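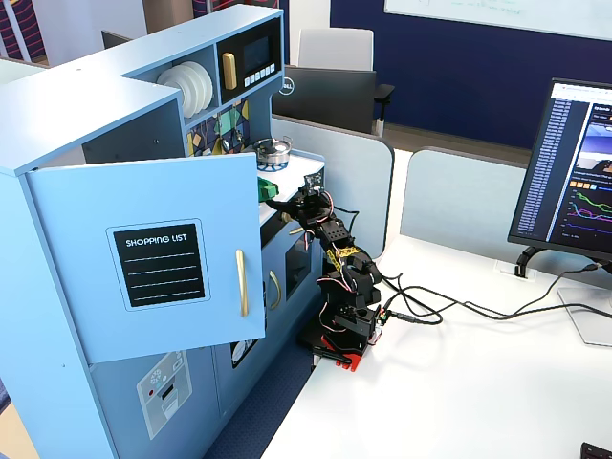

*Play kitchen in light blue, shopping list door open.*

# The Tyagi House History Kit, after a winter with it

I have been meaning to write this up since January, and two readers have now written to ask whether the kit is worth the money, so let me get on with it. The short answer is yes, with a grumble or two. The long answer is very long, so pour yourself something.

Our house is on the north side of Eltislow, on the strip that used to be the Londard orchard land before it was cut up into lots. I had a hazy idea that it was built by a dairyman, mostly because the lady we bought it from told us so over the fence (she also told us the well was haunted). I'd poked at the question for years in a very scattered way, with notes on envelopes and deeds photographed sideways on my phone. The Tyagi kit is meant for people exactly like me.

**What comes in the box**

You get a cloth-covered binder, a set of 17 worksheets on nice heavy paper, a pad of tracing paper, a soft pencil, a cardboard scale ruler, and a slim guidebook written by Torbjørn Aasen. There are also five big archival pockets for the things you don't want to punch holes in. I paid $40 for mine at the Flerkura bookshop, and I believe they still keep a few behind the counter if you ask.

The worksheets are the heart of it. The first few walk you backward through the owners, one deed at a time, with a space for the book and page number so you aren't forever looking the same thing up twice. Oh, how I wish I'd had that ten years ago! Then there's a sheet for tax assessments, and this is the one that cracked our house open for me. Aasen tells you to look for the year the assessed value jumps, and sure enough, ours sat flat for ages and then leapt to $700 in a single year. That was the back wing going on. I'd always assumed the back wing was original, and I've told visitors so, at length, which is a little embarrassing.

**The drawing part**

I was dreading the floor plan sheets. I can't draw a straight line with a ruler in my hand. But the guidebook is very patient about it and has you measure one room at a time, window sills and all, and then trace the rooms together onto a single sheet. When I laid the upstairs over the downstairs, the chimney didn't line up. I measured it all again the next morning and it still didn't. There's a jog in it hidden behind the linen closet, and I have spent more evenings than I'd like to admit in there with a flashlight.

The cardboard ruler is poor, I'm afraid. Mine had gone soft at the corners by the second room. Use a real one.

**The guidebook**

Aasen writes like a kind uncle who has been in a lot of attics. His chapter on nails and saw marks is the best plain explanation I've read, and the pages on reading old fire insurance maps are worth having all on their own. Where he lets you down is the index, which doesn't have an entry for porches. Porches are in there, on three different pages, and I had to find them by leafing through. He also supposes that your county records are all in one building. Ours are in the courthouse basement, the library annex, and a room over the water office that opens at 1 p.m. if you've called ahead.

Randi Westerberg borrowed my copy for her place on Mill Lane and came away less charmed than I was. Her house was moved in from somewhere else on rollers, and the kit really has nothing to offer for that. The deeds follow the land, of course, so she ended up with a lovely complete history of a lot and hardly a word on the house that sits on it. If you have a moved house, or a row house with shared walls, I'd look through the guidebook in the shop before you buy.

**So, is it for you?**

If your house has stayed put and you have a winter to spend on it, I'd say go ahead. It took me about 40 hours all told, counting the closet. Refill sheets are sold separately, and you'll want a second set of the owner pages if your house changed hands as often as ours did.

As for the dairyman, he's real enough, but he only rented. The man who built it sold harness.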